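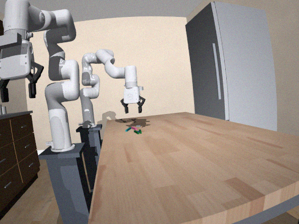

Buying a two-arm cell: the questions I keep getting

I've been helping small shops and school labs plan their equipment budgets for a while now, and my inbox is mostly the same handful of questions. So I'm putting my answers in one place (and yes, you can still email me!).

Do I need two arms, or will one do?

Start with one if your parts fit in one hand, so to speak. Picking small pieces off a table and dropping them in a bin is one-arm work. Two arms make sense when something has to be held while something else happens to it, or when your table is so long that a single arm can't reach both ends. If you're on the fence, buy one arm and two pedestals. Pedestals are cheap, and bolting one down later in a finished room is a pain.

Should the arms go on the table or next to it?

I like them on their own pedestals along one side. You keep the whole tabletop for work, and a bump to the table doesn't shake the arm. Siwan Sayce at Vaughan went the other way and clamped hers right to the bench, and she's perfectly happy, so take my opinion for what it is.

Can I try the layout before I spend anything?

Please do! Build it in simulation first, with your real table height and the real walls, and the fridge too if there's one in the room. I spent 2 evenings on my last layout and moved the far pedestal 7 times on screen. Moving it for real even once would have cost me a morning and a sore back.

What do people forget to budget for?

Grippers. The quote you get for an arm often doesn't include one, and each arm needs its own. Then there's mounting plates, cables, a spare set of fingertips, shipping, and somebody's time to get it all running. Tomos Powell keeps a planning sheet for the Pestance project that had 126 lines last time I looked, and most of them are small stuff like bolts and power strips.

Do I need a special table?

Nope. A solid wood top is fine for light pieces as long as it's flat and doesn't wobble. Spend the money on grippers.

How long should I plan for delivery?

Ask the seller, then add some slack. My last order through Bevar took 7 weeks, and the pedestals showed up before the arms did. If your budget year closes in December, get your quotes in before the fall rush.

Is used okay?

For pedestals and tables, sure. For arms, ask for the service records and watch it run before you pay. Gosier let me stand there for an hour while they put one through its moves, and I'd expect the same from any seller.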